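Home | News | Residents | Contact

Pouring and serving at Drerkley House
2 minute read
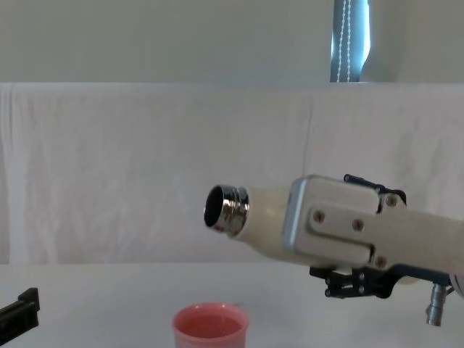

The dining team at Drerkley House reviewed its drinks service in October. The service lead, interviewed for this bulletin, said the choice of cup had mattered most. "A plain plastic cup with a smooth rim is easy to drink from and easy to wash," she said.

Bottles are now brought to each table. "Residents told us they prefer to see their drink poured," she explained. Staff are asked to pour slowly and to stop well short of the rim.

The house served 1,438 drinks during the review. Two dining rooms took part, and four more will follow.

© Drerkley House | Contact the office | Back to top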